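Section 4. Taking and Recording Readings at Home

Gemness Upper-Arm Blood Pressure Monitor
User Guide for Participants in the Girnis Home Monitoring Program
Revised October 8, 2021

This section applies to participants who have already charged the monitor and set the clock. If the display still shows dashes where the time should be, return to Section 2 before you continue. Readings stored without a date and time cannot be matched to your record.

4.1 Choosing the cuff

Two cuffs are supplied. The standard cuff has a gray edge and the large cuff has a blue edge. A cuff that is too small tends to give a reading that is too high, and a cuff that is too large may give one that is too low.

1. Let your arm hang loosely at your side.
2. Pass the paper measuring tape around the middle of your upper arm, halfway between the shoulder and the elbow. Do not pull it tight.
3. If the measurement is less than 33 centimeters, use the standard cuff. From 33 centimeters and up to 37 centimeters, use the large cuff.
4. If your arm measures more than this, do not use either cuff. Contact the program office and ask for an extra-large cuff.

Measure again if your weight changes noticeably during the program.

Caution: Do not place the cuff on an arm that has a dialysis fistula, an intravenous line or an open wound. If you have had lymph nodes removed on one side, ask your care team which arm to use.

4.2 Before you take a reading

Blood pressure changes from minute to minute. Food, movement, conversation and a full bladder can all affect it. The steps below are meant to keep conditions as similar as possible from one reading to the next.

1. Avoid coffee, tea, tobacco and exercise for at least half an hour beforehand.
2. Empty your bladder.
3. Remove tight sleeves. A rolled sleeve that presses on the arm should be taken off completely.
4. Sit in a chair that supports your back, with both feet flat on the floor and your legs uncrossed.
5. Rest your arm on a table so that the middle of the cuff is level with your heart. Use a folded towel under the arm if the table is low.
6. Sit quietly for several minutes. Do not read messages or watch television during this time.

Note: Take your medicines at the times you have been given. Do not delay a dose to suit a reading unless your doctor has told you to. If you have been asked to take morning readings before your tablets, this will be written on your enrollment form.

4.3 Putting on the cuff

1. Push the air plug firmly into the socket on the left side of the monitor.
2. Slide the cuff over your hand and up the arm, with the tube running down toward your palm.
3. Place the lower edge of the cuff a short distance above the bend of the elbow. The cuff must not cover the elbow joint.
4. Line up the printed arrow with the inside of your arm.
5. Close the fastener. You should be able to slip two fingertips under the upper edge.

Use the same arm each time. At your enrollment visit, a nurse will have measured both arms and marked the one to be used at home. If the form has been left blank, use the left arm until you have spoken to the office.

4.4 Taking the reading

1. Press START once. All parts of the display light up briefly, and then the cuff begins to inflate.
2. Keep still and do not talk. Breathe normally.
3. Wait for the cuff to empty. The upper number is the systolic pressure, the middle number is the diastolic pressure and the lower number is your pulse.
4. Leave the cuff in place, wait one minute and press START again for the second reading.
5. Press MEM to store the pair. The Igwe symbol appears in the corner of the display when both readings have been saved.

Take one pair of readings in the morning and one pair in the evening, giving 4 readings a day. Please do not repeat a reading simply for the reason that it looks high or low. The office works from averages, and a single unusual figure carries little weight.

Caution: If the cuff becomes painful or does not stop inflating, press START to release the air. If the air is not released, open the fastener or pull the plug out of the monitor. Do not use the monitor again until it has been checked.

4.5 When to seek help

Your enrollment form lists the upper and lower limits set for you. These limits are personal and should not be compared with those of another participant.

– If a reading falls outside your limits and you feel well, rest for a few minutes and take one more pair. If the result is still outside your limits, telephone the office the same day.
– If you have chest pain, shortness of breath, weakness on one side, confusion, a sudden severe headache, or trouble seeing or speaking, call emergency services at once. Do not wait to take another reading.

The monitor may show a heartbeat symbol if it detects an uneven pulse. It can appear if you moved or coughed. If it appears in both readings of a pair, write it in your diary and mention it at your next call. The monitor does not diagnose heart rhythm conditions.

4.6 Keeping your diary

The monitor sends stored readings through the Brodance base unit when it is placed on the charging plate. Participants without a base unit should use the paper diary.

1. Write each reading as soon as it has been taken. Do not round the numbers.
2. Note anything out of the ordinary, such as a poor night's sleep, a missed tablet or an illness.
3. If you make a mistake, draw a single line through it and write the correct figure beside it.
4. Bring the diary to your review appointment, or mail it in the envelope provided.
5. Keep your own copies until your review letter arrives. Unwanted handwritten notes that show your name, date of birth or participant number should be shredded or torn into small pieces before disposal.
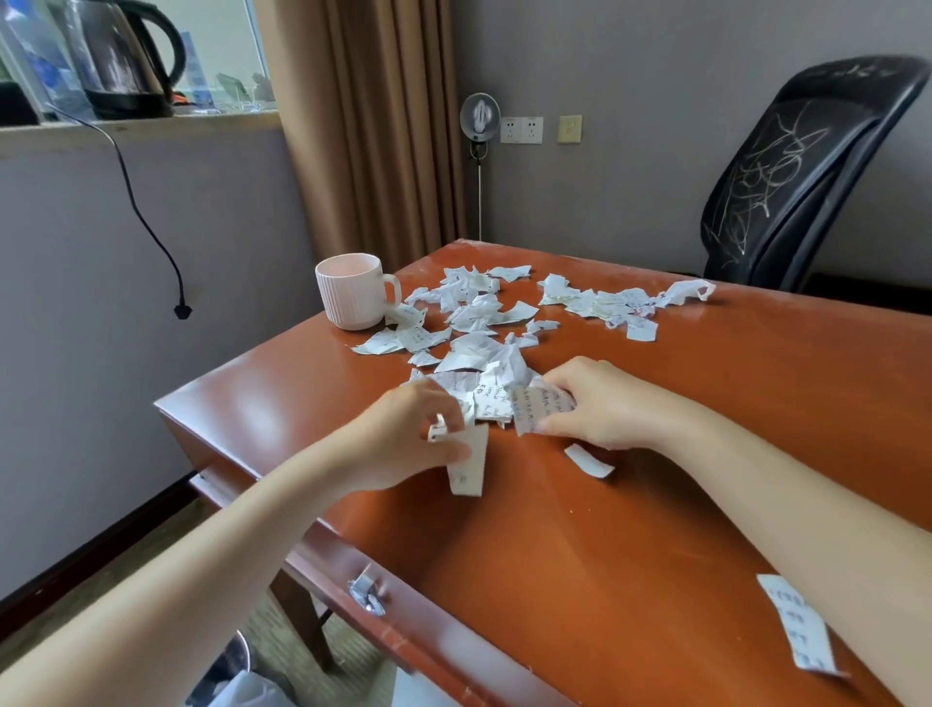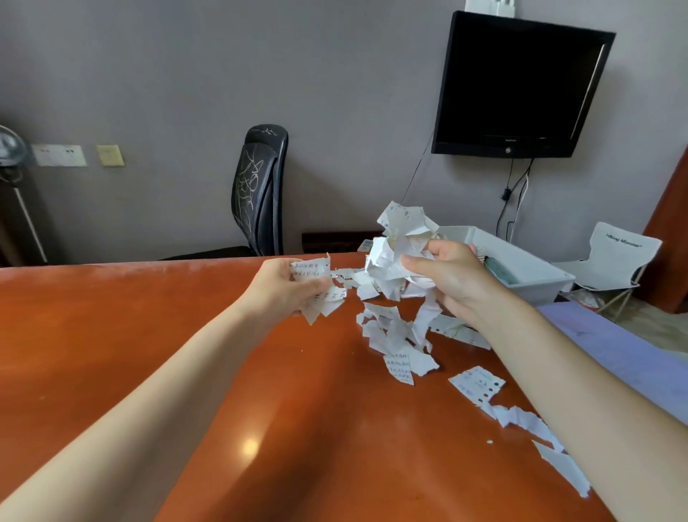
4.7 Cleaning and storage

1. Switch the monitor off and disconnect the cuff.
2. Wipe the monitor with a soft, dry cloth. Do not use alcohol or household sprays on the display.
3. Wipe the cuff with a cloth dampened with water and mild soap. Do not machine wash it, and do not let water enter the tube.
4. Allow the cuff to dry fully before it is put away.
5. Coil the tube loosely. A sharp bend may crack it and cause a slow leak.

Keep the monitor out of direct sunlight and away from radiators. If it has been in a cold car, leave it indoors for two hours before use. The tube and small parts should be kept out of reach of young children.

4.8 Display messages

E1 – The cuff is not connected or is too loose. Check the plug and refasten the cuff.
E2 – Movement was detected. Rest, then repeat the reading.
E3 – The pressure in the cuff was too high. Remove the cuff and contact the office.
LO – The battery is low. Place the monitor on the charging plate.
FULL – The memory is full. Transfer the readings or copy them into your diary before clearing them.

4.9 Contacts

Questions about your limits, medicines or symptoms: Adaeze Oyelaran, program nurse.
Replacement cuffs, tubes and chargers: Radomír Šťastný, equipment desk.
Privacy and requests for copies of your record: Solange Peixoto, records office.

Please have your participant number ready when you telephone. It is printed inside the front cover of this guide and on the underside of the monitor.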